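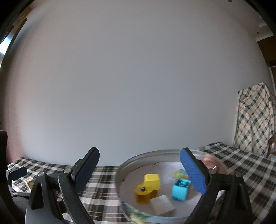
2 min read

Toy block sorting table opens at Poltovwood hall

POLTOVWOOD — Plaid tablecloth, one round shallow tray, a pile of blocks. Thats most of what you get at the new sorting table in the Poltovwood community hall, which opened on 15 June 2023 and runs through November.

The idea is simple. Kids bring in odd blocks from sets that have lost their boxes, tip them in the tray, sort, swap, go home with something that fits together. Yellow ones seem to be in good supply — one bright yellow piece was partly overlapping a darker, more golden one with a rounded end and a small hole in it. Different sets, by the look of it. That happens a lot with donated toys.

Organizers at Odico, the toy library behind the project, say 117 families signed up before the doors opened. Goal is 1000 pieces matched by the end of the season. Ages 2 to 8, adults welcome to stay and most do.

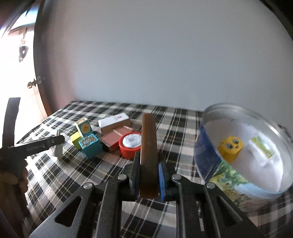
Sorting is by shape first, then color, then picture if there is one. Long brown blocks get stood up on end. Picture blocks go in their own group — look for the teal one with the teddy bear on its light blue top. Boxes and anything round stay off to the side until someone works out where they belong. A flat red box and a long one with a white top were still waiting.

No charge to take part. Swaps are one for one, and pieces with chips or loose paint will be turned away at the door. Odico also asks that people wipe blocks down before they bring them, a damp cloth is fine. Magnets and batteries not accepted.

The Tuncer Street entrance is the one to use, the front steps are closed for repairs. Parking behind the Jukine bakery, free after lunch.

A second table is planned if enough tablecloths and trays can be found. Donations of either can be left at at the hall office during opening hours.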